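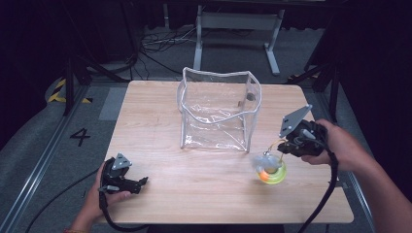
3.2 O tampo, o saco e os brinquedos pequenos

Antes de entrarmos nos resultados, vale a pena demorarmo-nos um pouco no mobiliário, a que os estudos sobre arrumação doméstica costumam dedicar uma linha apressada e que a nós, confessamos, nos deu muito que conversar. A atividade que analisamos é das mais comuns em qualquer casa com crianças: recolher brinquedos pequenos de cima de uma mesa e guardá-los num saco de plástico transparente, aberto em cima. Escolhemos sacos transparentes depois de o estudo preliminar, feito em Waltstead com famílias que usavam cestos opacos, nos ter mostrado quanto tempo se gasta a procurar uma peça que já foi guardada.

O corpus reúne 304 episódios de arrumação. Quatro foram excluídos por estarem incompletos, o que nos deixa com 300 episódios para análise; destes, 208 envolvem pelo menos um brinquedo com fio ou cordão, categoria que tratamos à parte na secção 3.4, tais são os enredos (no sentido literal da palavra!) que provoca.

Quanto à mesa, preferimos um tampo claro, de veio visível. O veio interessa-nos por uma razão bastante prática: um objeto pequeno e translúcido perde-se com facilidade sobre uma superfície de desenho irregular, e queríamos que a procura visual se parecesse com a que se faz em casa, numa mesa de jantar ou numa secretária de quarto. A Figura 4 dá uma ideia dessa variação, que nos tampos brancos e lisos da série Bruvum, usados na primeira fase, simplesmente não existia. 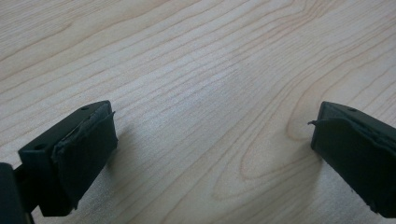 Figura 4. Superfície do tampo, com veio em linhas onduladas e, à direita, um desenho de arcos encaixados.

Os codificadores registaram, para cada episódio, o momento em que a peça deixa o tampo e o momento em que entra no saco. Também anotaram as hesitações, que são mais interessantes do que parecem à primeira vista – quem arruma pára muitas vezes com o brinquedo suspenso sobre a mesa, à procura do melhor lado do saco. A boca do saco é mole, ondula e cede, e convida a essa pequena negociação. Mantivemos estas pausas na contagem do tempo total, mesmo quando prolongadas, por nos parecerem parte do próprio gesto de arrumar.
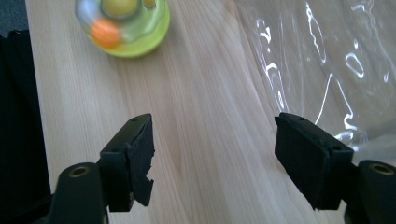
Gráinne Cronin, ao comentar uma versão anterior desta secção, objetou que uma mesa vazia no fim não equivale a uma mesa arrumada: para muitas famílias, escreveu, «arrumar é saber onde a coisa ficou», e um saco cheio sem ordem só muda a confusão de sítio. Aceitamos a observação com gosto e voltamos a ela na discussão, onde distinguimos entre desocupar o tampo e organizar o conteúdo do saco.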